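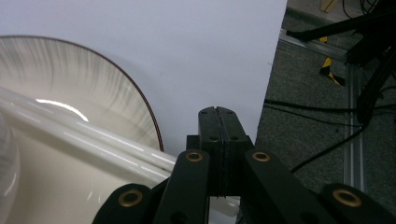

How do you keep a bucket list going after the first week?

Put it on paper, hang it where you pass it every day, and give each item a first step small enough to do in an evening.

Tips > Around the house > Lists and planners

Use a single sheet of card and a pencil. A notebook gets shut in a drawer. The inside of a kitchen cupboard door works well, held up with two bits of masking tape.

Start with 10 items. Lists of 80 or more look good on a blog, but most of the lines are never read again. If you have a long list already, copy out the ones you could begin this year and put the rest in an envelope until August.

Next to each item, write what it costs and what to do first. "See Durville" is too vague. "Look up trains to Durville, ask for the Friday off" can be done tonight.

For anything that needs money, keep a jar or a separate account. Putting away £5 a week is enough for a day out every couple of months.

Cross things off in pen and leave them readable. Rub out anything you no longer want to do. It doesn't need replacing.

If you share the list, give each person their own column, and keep one at the side for things you'll do together.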